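From: Chandrasekhar Achari
To: Staredthorpe Allotments and Gardens list
Subject: Re: [staredthorpe-gardens] Water butts and the summer rota
Time: 21:14

Hadi Sayegh wrote:

> Hello all,
>
> Can somebody who understands the bottom site explain what is happening
> with the water? I went down on my usual evening and the dip tank by the
> Broltitz Lane gate had a hand's depth in it. The one by the sheds was
> full. I carried eight cans from one to the other and then found a hose
> running on an empty plot.
>
> I am not trying to start an argument about hoses again. I would just
> like to know
>
> (a) whether the two tanks are on the same pipe,
> (b) whether the rota that went round in spring still stands, and
> (c) if it is worth my buying another butt before the autumn, and
> what size.
>
> Also, does anyone have fleece or old sheets going spare? I lost most of
> my late lettuce last year to one cold night and would like to be ready
> this time.
>
> Hadi
> Plot 16

Hadi,

Taking your points in order.

(a) They are on the same pipe, but the gate tank is at the far end of it and slightly uphill. When the shed tank is filling, the gate tank gets very little. The float valve at the gate is also old and sticks. If you lift the arm by hand and let it drop, it usually comes free. Please don't bend it, as happened in June, when it overflowed all night into the bottom of plot 9.

The pipe was put in before the sheds were, so nobody on the site has a drawing of it. What I know about the route comes from the trench we dug when the join failed near the compost bays. It goes along the hedge as far as the bays, turns under the main path and comes up behind the sheds. There is a spur from there to the gate. If you are digging anywhere near the hedge, go carefully below a spade's depth.

(b) The rota still stands until the end of September. Even plots before nine in the morning, odd plots after six in the evening, hoses only to fill butts and cans. Sprinklers are not allowed at any time. I have spoken to the holder of the plot where the hose was running. It had been left on by mistake and he has said sorry, so I would ask that we leave it there.

The meter reading for the quarter came to 1112 units against a figure in the 900s for the same months last year. Part of that is the dry spell and part of it is the overflow I mentioned. It will go on the water charge in January, shared by plot size as usual. I will send the sums round when I have the bill itself and not just the reading.

(c) Yes, I would buy one. Mine are 210 litres and I have three of them off a shed roof of eight feet by six. Last winter they were all full by Christmas. They ran out in the second week of June, and after that I was on the tank like everyone else. A fourth would have given me perhaps another ten days. If you only have room for one, get the biggest that will fit under your gutter and raise it on slabs so a can goes under the tap. The taps supplied with the cheaper ones drip. A brass one from the Awan hardware shop costs a little more and takes five minutes to fit, with a washer on each side of the wall of the butt and some tape on the thread.

Put a lid on it. Last year's mosquitoes were bad enough.

You will also want a diverter if your downpipe runs to the ground. I have a spare one, the round sort, which you can have if you collect it.

On the fleece. I don't have any left, but I do have a fair amount of cloth. We have been clearing out the back bedroom at home and there are curtains, bed covers and so on that my wife does not want kept. For one cold night in October almost anything will do, provided it is held off the leaves and taken away in the morning. Thick cloth is warmer than fleece but lets no light through, so it can't be left on. It also gets very heavy if it rains, and then it will flatten lettuce as surely as the frost would.

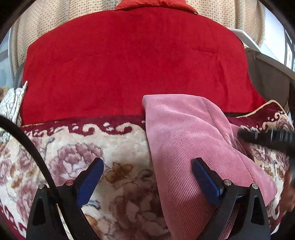 The red one.

I would put it over hoops. Blue water pipe pushed on to short canes is the cheapest way, one hoop every 60 centimetres or so, with a length of string along the top tied to each one. Leave a hand's width of loose cloth along both sides and weigh it down with bricks. Don't peg through it unless you are happy to have holes in it.

For anything longer than a night or two you want proper fleece. The 30 gram sort lasts two winters if it is dried before being folded. The thin stuff tears on the first bramble. There was a roll of it in the trading hut in spring marked Nukedeo, 82 metres when it came in. I don't know how much has gone since. It is sold by the metre, so you need not buy more than your bed takes.

As for which lettuces, Winter Density has stood with me through several hard nights with no cover at all. Little Gem did not. Lamb's lettuce will put up with anything but is slow, and it wants sowing now if you mean to pick before the new year. If you would like some seed I have half a packet, sown from last month and coming up well.

Three other things while I am writing to everyone.

The padlock on the Broltitz Lane gate has been changed. The number is the same as before but the new one needs pulling down hard before the dials will turn. Please scramble it when you leave.

Manure is coming from the stables again, dropped on the hard standing. One barrow each per visit until everyone has had some. It is fresher than last time and should be stacked for a few months before it goes near roots.

Whoever borrowed the long ladder for the plum tree, it needs to come back before the gutters are done on the hut.

Hadi, I am on the site most evenings from about half past five. Bring a bag for the cloth if you want it – and the barrow, if you are taking the diverter and some slabs as well. I have six slabs behind the greenhouse that I shan't use.

Chandrasekhar
Plot 31

--
You are receiving this because you are subscribed to staredthorpe-gardens.
Replies go to the whole list. To write to one person, use their own address.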